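**Ticket 673: Pale mark on white table, Meeting Room 8**

**Opened:** 2021-11-12
**Reported by:** Aušra Siliņa, Reception
**Assigned to:** Mārtiņš Adomaitis, Building Services
**Priority:** Low
**Status:** Awaiting parts

**Initial report**

Staff using Room 8 have reported that bottled water set out for visitors leaves marks on the white tabletop. The finish is matte and was renewed by Raudsepp in January. The reporter asks whether the bottles are leaking, whether the finish is at fault, and whether bottled water may continue to be placed directly on the table.

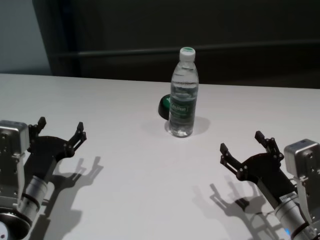

*Attachment 1: Water bottle on the table, cap on, dark backdrop behind.*

**Entry 1 (M. Adomaitis)**

Please note that a bottle standing under the ceiling light casts a soft grey shadow to one side, and this has been mistaken for a stain on a previous ticket. Reception was asked to move the bottle to the far end of the table and to report whether any mark remained in the original position.

Reception replied that a faint ring remained after the bottle was moved. It came away with a dry cloth and returned the next morning under a bottle taken from the refrigerator.

**Entry 2 (M. Adomaitis)**

Two bottles from the same case were left standing on paper towel for 60 minutes, one chilled and one at room temperature. The towel under the chilled bottle was damp. The other was dry. Both caps were tight. Condensation is considered the likely cause, and no fault has been found with the bottles.

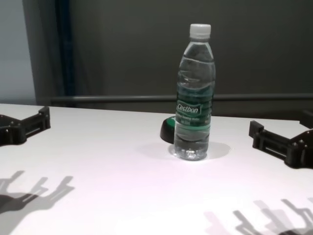 The light in this part of the room makes a proper assessment of the surface difficult. A pale, roughly circular patch can be seen around the base of a bottle, extending mostly to one side, and it cannot be judged by eye whether this is reflected light or a change in the finish. Raudsepp has been asked to inspect the tabletop with the ceiling light switched off.

**Entry 3 (R. Urbonaitė, Purchasing)**

An order for 13 felt coasters has been placed with Nuden. Colour: light grey. Delivery is to Reception.

**Interim instructions**

- Do not place chilled bottles directly on the table.
- Wipe the surface with a dry cloth after each meeting.
- Do not use spray cleaner on the matte finish.

This ticket will remain open until the coasters have been received and Raudsepp has submitted its inspection note.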